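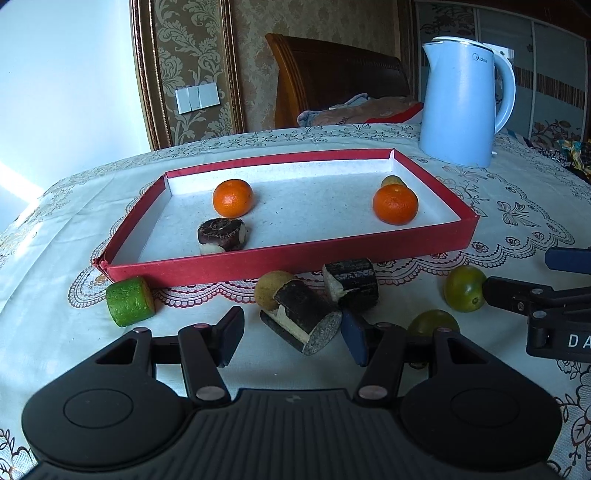
Catico Comics - Press and Licensing Department

English edition of the dark fantasy manga "Collari" starts in May

Catico Comics announces that it will publish the dark fantasy series "Collari" in English, in print and in digital form. The first volume comes out in May. The series will be complete in seven volumes, and a new one will follow every three months.

"Collari" is written and drawn by Slamet Simanjuntak. The story takes place in Zerndale, a mining town where each family must keep one demon in its service. The demon wears an iron collar, and the collar carries the name of the person who made the contract. When this person dies, the name has to be replaced before the next morning. The main character, a girl called Ilse, is 16 years old when she inherits the collar of her grandfather. She finds that his name was scratched out many years before his death, and that the demon in the cellar stayed in the house by its own will.

The main opponent in the first three volumes is the Bell Warden, a demon without a face who hears every name which is spoken aloud in Zerndale. Readers of the original edition know him as the character who causes the most discussion. He speaks very little, he is almost never drawn in full, and his contract is explained only in the last chapter of volume three. We ask reviewers to please not reveal this chapter.

"I did not want a demon who is only strong," said Slamet Simanjuntak. "The Bell Warden is polite. He waits for his turn to speak. For me this was always more frightening, and it is also easier to draw on a bad day."

The translation is made by Alina Preda, who worked before on two shorter titles for Catico. The names of the contracts were the most difficult part of her work, as many of them are old words with a double meaning. Volume one has a short glossary at the back, and the sound effects stay in the original drawing with a small English text next to them.

"We talked for a long time about the word for the collar itself," said Kári Bundgaard, editor of the series. "In the end we kept the title as it is. Readers will understand it after the first chapter, I think."

Every volume has 200 pages, with the color pages of the magazine version included. Volume one also contains the pilot chapter, which was not collected in a book until now. In this chapter Ilse has a brother, and the Bell Warden appears under a different name.

The publisher Öztürkmen prepares a Turkish edition at the same time and will use the same cover drawings. A box for all seven volumes is planned by both publishers. The price and the month of the box are not decided yet.

"Collari" is recommended for readers of 16 years and older. It contains violence and some images of body horror, mostly in volumes two and five.

Reviewers and bookshops can ask for a digital copy of volume one. There are also 100 printed advance copies, which are sent in the order of the requests. Please write to Dalibor Kopecký in the Press and Licensing Department and give the name of your shop, magazine or website together with a postal address. Requests for interviews with the author go to the same contact. Interviews are possible in writing only.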